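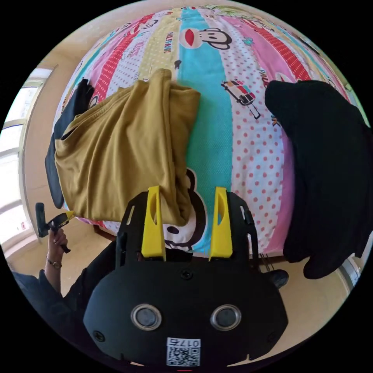 Linen and bedding drive, second quarter of the Vonham grant. Short version: we are ahead on single sheets, behind on doonas, and the laundry bill is over. Drop-offs at the Brernport depot picked up in August after the school newsletter went out, and kids' bedding is moving fastest by a long way. Families ask for colour. A striped sheet with cartoon monkeys and PAUL FRANK down one stripe, that sort of thing gets picked before any plain white, so we've asked donors for more prints and fewer hotel whites.

28 Sep 2024 | By the Program Coordinator, Conow Bedding Program
Print this page | E-mail this page
Programs > Household Goods > Progress Reports

Where we are at. 1,045 items in, 900 out the door. Rest is on the shelves or waiting on a wash. 23 referring agencies now signed up, target was 20 so happy with that. Households helped this quarter: 54, most of them moving out of the motel units on the highway.

Laundry. Ó Néill put their rates up mid-quarter, we had no notice. Have moved towels to the coin place for now and kept sheets and doonas with them.

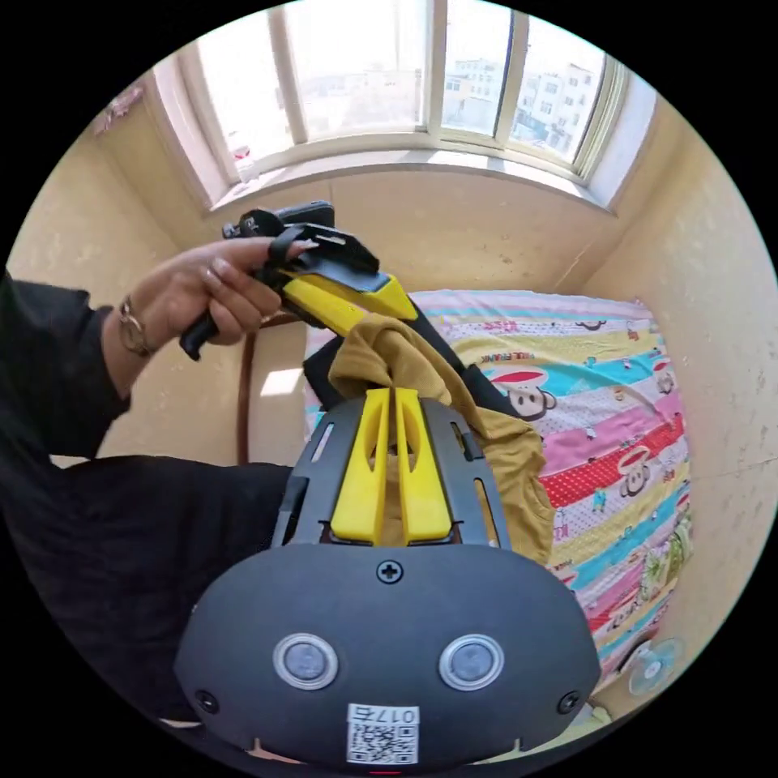

Quote from a second laundry is due any day, will forward it when it lands. If its no better we would like to shift part of the transport line across to cover the gap. Transport is underspent because the van was off the road for two weeks and agencies did there own pickups.

Still to do before next report: mattress protectors (none left in king single), new labels for the shelving, winter doona appeal wording. Storage lease at Brernport rolls over in the new year and we need an answer from you on whether that can stay in the budget.

Receipts to follow by post.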